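Zwischenbericht an die Gatmont-Förderung
Vorhaben Nultach: Zweihändiger Umgang mit Textilien durch einen stehenden humanoiden Roboter
Stand: 22.01.2023
Vorgelegt von Leopoldo Carrillo für die Arbeitsgruppe

Liebe Frau Lindsay, liebe Kolleginnen und Kollegen bei Gatmont,

erst einmal ein herzliches Dankeschön für die Geduld, mit der Sie unsere Umstellung im Arbeitspaket 2 begleitet haben. Als wir im Antrag schrieben, wir wollten »Kleidung in einer wohnlichen Umgebung« handhaben lassen, hatten wir ehrlich gesagt einen Tisch im Kopf, an dem der Roboter steht und ein Hemd auf einen Bügel zieht. Inzwischen arbeiten wir in einem eingerichteten Schlafzimmer, am Bett, und das hat fast alles verändert: die Höhe der Arbeitsfläche, den Blickwinkel, die Art, wie der Stoff nachgibt, und leider auch den Zeitplan (dazu komme ich noch, keine Sorge).

Zur Erinnerung, worum es in diesem Halbjahr ging. Unser Verfahren, das wir intern Traven nennen, lernt aus ferngesteuerten Vorführungen. Bislang haben wir dafür nur die Kopfansicht benutzt. Neu ist, dass beim Training eine zweite, fest stehende Kamera neben dem Arbeitsplatz mitläuft, aus der wir die Haltung von Beinen und Becken gewinnen. Im Betrieb fällt diese zweite Ansicht weg, und der Roboter muss mit dem auskommen, was er von oben sieht. Die Vermutung war, dass ein Modell, das im Training einmal »erfahren« hat, was der Unterkörper tut, während die Hände weit vorn arbeiten, später ruhiger steht und genauer greift.

Damit die Schultern in eine brauchbare Höhe über die Matratze kommen, steht der Roboter auf einem niedrigen Podest aus zwei Kiefernkästen, das wir bis an das Fußende des Bettes geschoben haben. Das klingt nach einer Kleinigkeit, hat uns aber eine Menge Kopfzerbrechen gekostet! Die Oberseite besteht aus einzelnen Brettern, und die Füße sind flache Platten; der Regler, den wir von der Gruppe um Gun-woo Maeng übernommen haben, war auf durchgehendem Hallenboden abgestimmt worden.

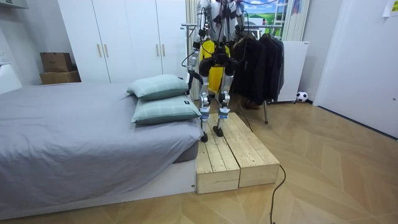
Titilayo Okoro gab beim internen Durchgang zu bedenken, dass wir mit dem Podest eine Vereinfachung einbauen, die sich später rächen könne: Wer immer auf derselben Höhe und an derselben Bettkante stehe, lerne womöglich die Bettkante auswendig und die Aufgabe nur nebenbei. Sie würde lieber jetzt mit weniger Vorführungen und mehr Standorten arbeiten, auch wenn die Kurven dann eine Weile schlechter aussähen.

Wir haben lange darüber gesprochen und sind ihr zur Hälfte gefolgt. Die Höhe bleibt für diesen Abschnitt fest, die Fußstellung wird ab jetzt variiert, mal der linke, mal der rechte Fuß ein Stück weiter vorn, dazu verschiedene Drehungen des Beckens. Den vollen Wechsel der Standorte haben wir in das Arbeitspaket 3 geschoben, und ich wäre dankbar, wenn wir beim nächsten Gespräch kurz klären könnten, ob das aus Ihrer Sicht eine Änderung des Arbeitsplans ist oder noch darunter fällt.

Was die Hände tun

Die Aufgabe, an der wir am meisten Zeit verbracht haben, ist das Zusammenbringen von Hemd und Kleiderbügel auf dem Bett. Für Menschen ist das eine Bewegung ohne jedes Nachdenken. Für unser System zerfällt sie in zwei recht verschiedene Fertigkeiten. Eine Hand muss Stoff und Bügelende zugleich fassen und festhalten, während die andere frei bleibt und sich ihren Platz sucht. Gerade dieses Warten der zweiten Hand war im alten Modell schlecht gelöst. Sie begann zu früh zu greifen, streifte den Kragen und zog die Schulterpartie wieder vom Holz.

Donnie Hepburn hat deshalb eine Haltephase als eigenes Merkmal in die Daten geschrieben. Jeder Abschnitt einer Vorführung trägt nun für jede Hand die Angabe, ob sie hält, sucht oder ruht. Das war mühsam und wurde vollständig von Hand erledigt, doch seither sagt das Modell den Wechsel zwischen den Händen deutlich besser voraus. Ein kontrastreiches Kleidungsstück hilft beim Beschriften übrigens sehr: Beim gelben Hemd mit den schwarzen Bändern an Schultern und Ärmeln lässt sich auf dem grauen Laken auch bei weichen Falten noch gut verfolgen, wo die Schulterlinie verläuft. Mit einem grauen Pullover hatten wir da weit weniger Freude. 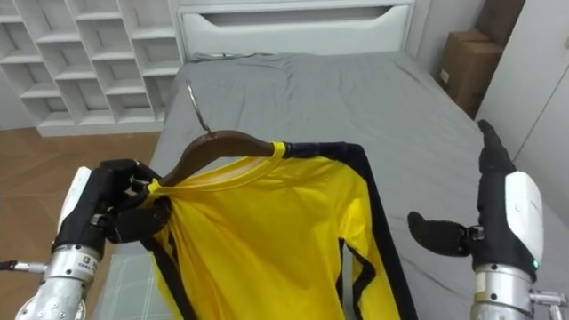

Zahlen aus dem Halbjahr

Bis zum Stichtag liegen 383 vollständig beschriftete Vorführungen vor. Im Antrag standen 2000 als Ziel für die gesamte Laufzeit, und ich will gar nicht darum herumreden, dass wir damit hinter dem gedachten Verlauf liegen. Der Umbau auf die Bettumgebung und die Nachbeschriftung der Haltephasen haben den Januar fast ganz aufgezehrt. Die Vorführungen aus der Tischphase haben wir hier nicht mitgezählt. Sie sind archiviert und taugen noch für das Vortraining, aber die Geometrie ist eine andere, und es käme mir unredlich vor, sie in dieselbe Spalte zu schreiben.

Beim Stehen sehen wir die klarste Verbesserung. Wir haben das Modell mit und ohne die zusätzliche Trainingsansicht verglichen, jeweils in 10 Durchläufen mit gleicher Ausgangslage. Mit der zusätzlichen Ansicht nimmt das Modell das Becken beim Vorgreifen früher zurück, und die Knie bleiben leicht gebeugt, wo sie vorher oft bis in den Anschlag gestreckt wurden. Eine belastbare Erfolgsquote für die ganze Aufgabe leite ich aus so wenigen Durchläufen lieber nicht ab. Die liefern wir mit dem Jahresbericht nach, dann auch mit der variierten Fußstellung.

Zum ruhigen Stand noch ein Detail, das im Antrag gar nicht vorkam und uns doch tagelang beschäftigt hat: die Kabel. Sie hängen vom Oberkörper über Hüften und Oberschenkel, und je nachdem, wie sie fallen, stört ihr Zug den Regler messbar. Wir protokollieren die Kabelführung jetzt vor jedem Durchlauf mit einem Standbild der festen Kamera.
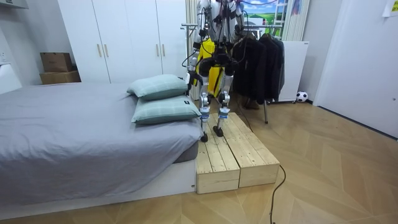

Teil 2 des Berichts · Lesezeit: 3 Minuten

Grenzen der Kopfansicht

Nun zu dem Ergebnis, über das wir uns am meisten gewundert haben. In den Hemd-Durchläufen sind die eigenen Hände fast immer im Blick, und das Modell hat sich stark darauf gestützt. Es leitet aus der Lage der Hände ab, wie weit das Bett entfernt ist und wo die Matratze endet. Beginnt ein Durchlauf dagegen mit Armen außerhalb des Sichtfelds, fehlt dieser Anhaltspunkt, und die ersten Bewegungen werden zögerlich. Wir haben Fälle gesehen, in denen das Modell die Hand nur deshalb hob, um sie ins Bild zu bekommen, und erst danach mit der eigentlichen Annäherung anfing. Sympathisch irgendwie, aber es kostet Zeit!

Besonders deutlich wird das bei den Kissen. Sie liegen am Fußende dicht vor dem Roboter, das eine zum Teil über dem anderen, beide im selben blassgrünen Bezug mit weißem Gitter. Die Trennlinie zwischen ihnen ist von oben schwer zu finden, weil das Muster auf beiden Bezügen gleich ist. Unser Segmentierungsbaustein Jang fasst die Kissen dann gern zu einem einzigen Gegenstand zusammen und schlägt einen Griffpunkt vor, der mitten auf der Überlappung liegt. Das Laken macht weniger Ärger, solange es glatt liegt; zum Kopfteil hin, wo sich der Stoff in Falten schiebt, meldet Jang hingegen immer wieder Kanten, die keine sind.

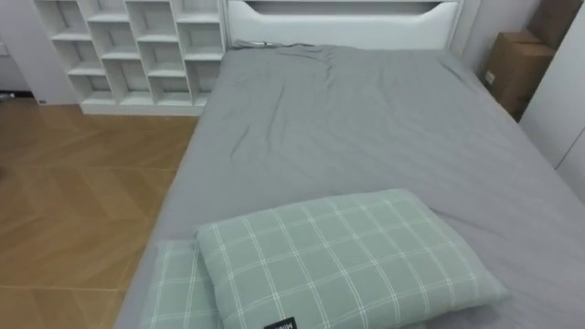 Teil 3 des Berichts · ca. 250 Wörter

Nächste Schritte und Bitten an Gatmont

Für das kommende Halbjahr haben wir uns Folgendes vorgenommen. Zuerst nehmen wir Vorführungen auf, die absichtlich ohne sichtbare Hände beginnen, mit Hemd und mit Kissen. Donnie Hepburn übernimmt die Beschriftung wie bisher. Parallel dazu überarbeitet Gun-woo Maeng den Standregler so, dass er den Kabelzug als langsam veränderliche Störung schätzt und ausgleicht. Titilayo Okoro bereitet die Versuche mit wechselnden Standorten vor, zunächst entlang der Längsseite des Bettes, und wird dafür auch die Podesthöhe freigeben, sobald der Regler so weit ist.

Bei Jang wollen wir die Tiefeninformation stärker gewichten, damit übereinanderliegende Gegenstände mit gleichem Muster getrennt erkannt werden. Ob das reicht, wissen wir noch nicht. Im ungünstigen Fall müssen wir den Roboter den Kopf neigen lassen, um einen zweiten Blickwinkel zu gewinnen, und das wiederum verschiebt den Schwerpunkt und landet als Aufgabe wieder beim Standregler.

Zwei Bitten habe ich noch. Die Mittel für die Beschriftung sind für dieses Halbjahr ausgeschöpft, während im Posten Reisen etwas übrig ist. Wir würden den Rest gern umwidmen und schicken Ihnen den Antrag dazu getrennt. Außerdem bitten wir um Ihre Einschätzung, ob das Ziel von 2000 Vorführungen in dieser Form bestehen bleiben soll. Eine beschriftete Vorführung enthält heute erheblich mehr Information als zu der Zeit, als wir die Zahl in den Antrag geschrieben haben, und wir würden sie lieber mit Ihnen gemeinsam neu fassen, bevor wir ihr bis zum Ende hinterherlaufen.

Falls Sie sich den Aufbau einmal vor Ort ansehen möchten, sind Sie uns jederzeit sehr willkommen. Eine kurze Nachricht an mich genügt, wir richten uns gern nach Ihrem Kalender.

Mit herzlichen Grüßen
Leopoldo Carrillo

Verteiler: Blair Lindsay (Gatmont), Gun-woo Maeng, Titilayo Okoro, Donnie Hepburn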